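Setting the Table: A Conversation with the Shared Kitchen Coordinator at Itby
Published Wed 27 October

The Itby residence has operated a shared kitchen since May of last year. Its coordinator agreed to speak with the Didarlow Housing Association about how the worktables are organized and what residents have made of the arrangement.

The kitchen serves 16 households. When it opened, the coordinator said, each household kept its own supplies in a crate under the bench and brought them up when needed. "People were polite about it, but the table was never clear. You would come in to make soup and find three different sets of things in front of you, and you did not like to move any of them."

The present system gives every shared item on a worktable a fixed position. The positions are marked directly on the tabletop with masking tape, and items are returned to their marks at the end of each session. The coordinator first saw the method in the stockroom at Surkach, a catering supplier where she worked before joining the residence. "It was shelving there, so it was much easier. A table is harder. People lean on it, they wipe it down, the corners lift."

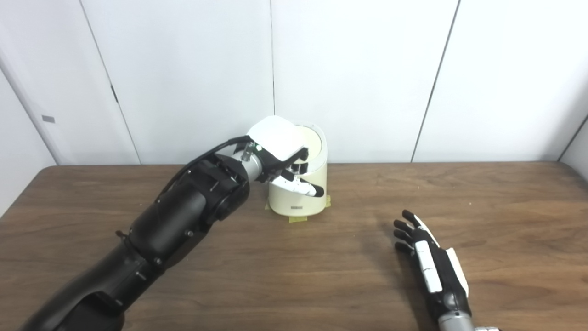 Yellow tape was chosen after a paler kind proved difficult to see against the wood. Short strips are used, set close in around the foot of each container, so that the position remains visible at the edges while the container is standing on it. The coordinator replaces worn strips herself, usually on a Monday. "I did try one long outline all the way around. It looked very smart and it peeled off in a week."

Asked whether residents objected, she said that some did. A few felt that marking a table was excessive in a building where people live, and one household asked that the bench by the window be left without tape. That request was granted and the bench remains unmarked. "I think that was fair. They wanted somewhere to put a bag down."

The association contributed 2,000 toward the kitchen in its first year, of which 1,393 went to the tables and containers. The remainder was held over for lighting. The tables were supplied by Kovačević and are wooden, a point on which the residents were consulted - steel had been proposed and was declined by a clear majority.

The coordinator would like to extend the markings to the pantry shelves, where she expects less wear. She also hopes to review the positions with residents once a year. "The first layout was mine, and I am right-handed. I had put everything where I would reach for it. Two people have already asked me to turn the whole table around, and we are going to try it."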